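Kormont Opens Comparison Bench for Two-Arm Gripper Testing

Kormont has opened a test bench where integrators can compare parallel grippers, wrist cameras and arm controllers on the same set of tasks before they buy. The bench is at the company's Grilard site and is open to outside teams by appointment, starting in December.

Each gripper is run through 29 short tasks on a two-arm setup. The tasks cover small rigid parts, soft goods and items in thin plastic packaging. Controllers are swapped between runs while the arms and the task list stay the same. 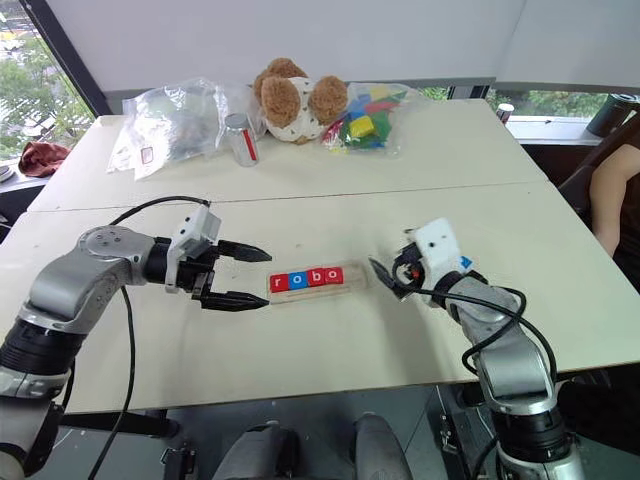 Letter blocks in a wooden tray, with a two-finger gripper on each arm.
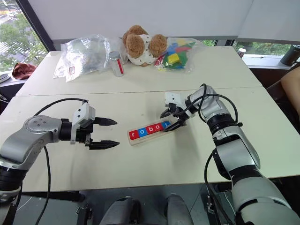 Kormont scores every run on finger alignment, grip force and time to release. Results are reported per arm, so a customer can see whether a gripper behaves differently on the left and right sides. The spelling task, in which the blocks make up the word "robot", is used mainly to check alignment – a cube set down at a slight angle will not seat beside its neighbor. Teams may bring up to three grippers of their own per visit.

The first comparison, covering five grippers and two controllers, was carried out with Triveo, which supplied the control software. A report is available on request.

Bench sessions last around 7 hours and include the raw joint and force logs. Bookings are handled by Wilczyńska, Kormont's distribution partner.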